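Cuadros Felt Table Mat, Gray with Red Border

Print this page | E-mail this page to a friend

Item 1010
Sold singly

The Cuadros is a large gray felt mat for the middle of a table. It goes on top of a tablecloth and gives you a soft surface for tea things, fruit, sweets or whatever else gets set out when people come by. The felt is a mottled light and dark gray, and the edge is finished in red. It is made for us by Clisisard, who also make the Skistard runner and the round coasters sold elsewhere on this site.

Most customers buy it for the holidays and then leave it on the table. It works with a plain cloth or a printed one. If your tablecloth has a small flower pattern, the gray gives the eye a rest and makes the plates and boxes easier to see. A red gift box looks good on it or next to it, and the lid can go underneath the box to save space.
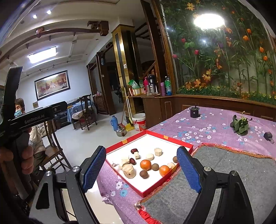

For a filled box we suggest mixing fresh and dry items. Small mandarins, dried jujube dates, longans and a few pale pastries in different shapes go well together. Put the fruit in first and fit the pastries around it. Soft cakes should go along the sides where the fruit will not press on them. Food and gift boxes are not included with the mat.

Details

Material: felt, with a red border
Color: mottled gray
Weight of felt: 160 grams per square foot
Use: indoor, on a table or sideboard
Order code: 1010
Minimum trade order: 6

The mat is shipped rolled in a tube. When you take it out it may have a crease or two. Lay it flat on the table with the border facing up and leave it overnight. Long creases can be pressed out with a cool iron and a thin cotton cloth between the iron and the felt. Do not iron the border. It will wrinkle more, and the color can mark the pressing cloth.

The border is not cut to a straight line and is meant to look rough. No two come out the same. If you want a clean, even edge, order the Skistard, which has a sewn hem.

Cleaning

Felt holds on to crumbs. Pastry flakes and bits of thread will sit on top of the surface and show up against the darker gray. Shake the mat outdoors or go over it with a soft clothes brush, working from the middle out to the border. A lint roller picks up the small pieces. A vacuum with the upholstery head is fine on the low setting.

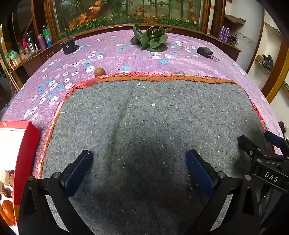 Gray felt mat with red border on a floral tablecloth. Brush off light crumbs after use.

For spills, blot right away with a dry paper towel. Sponge what is left with cold water and let the mat dry flat. Do not machine wash, wring or tumble dry. Sticky spots from candied fruit or syrup come up more easily if you let them dry hard first and then lift them with the back of a spoon.

The mat is not a trivet. Teapots and covered dishes are fine, but pans straight from the stove need something under them.

Questions we get

Will it slide? On a cotton cloth it stays put. On a coated or plastic cloth it can move, and we sell a thin mesh liner for this, order code 156.

Can it be cut down? Yes, with sharp fabric scissors, but you will lose the border on the side you cut. Cut pieces cannot be returned.

Does the color come off? The felt does not. The red border should be kept dry for the first few uses if your tablecloth is white or very pale.

Ordering

The mat is in stock and ships from the Ikow warehouse. Orders placed before 2 p.m. go out the same day. Trade customers should write to Yolanda Flores for the current price list. For returns and damaged items, contact Yeison Benavides and include your order number. October and later orders may take longer to arrive.

Print this page | E-mail this page to a friend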